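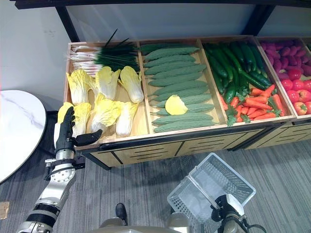 Produce Display Gallery: The Ollar Market Room

The Ollar Market Room was fitted out as a teaching space for produce handling and store display. Students in the retail program learn to receive, sort and arrange fresh vegetables at full scale, using the same kind of fixtures they will meet in a working store. The gallery was prepared by Ivone Bittencourt and last updated on 10/16/22.

The display
Four open compartments in light pine stand on a wooden cabinet base with dark ventilation slots and black metal trim. A black metal shelf frame rises behind them against the white wall.

Napa cabbage and green onions
The compartment at the far left pairs two vegetables – green onions along the back, with their bulbs to the left and leaves fanned to the right, and napa cabbages in two rows in front. Students are taught to keep the taller or longer item at the back.

Bitter melon
Bitter melons are stacked in level rows from the back wall to the front edge. A single bright yellow vegetable rests on top of the green.

Visiting the room
The Market Room is open to enrolled students and, by arrangement, to school groups. Group visits last 100 minutes and include a short arranging exercise. Requests for November should be sent to Yatziri Lozano at the program office, Room 143. Visitors are asked to wash their hands before handling produce and to return each item to its own compartment – mixed bins are re-sorted at the close of the session.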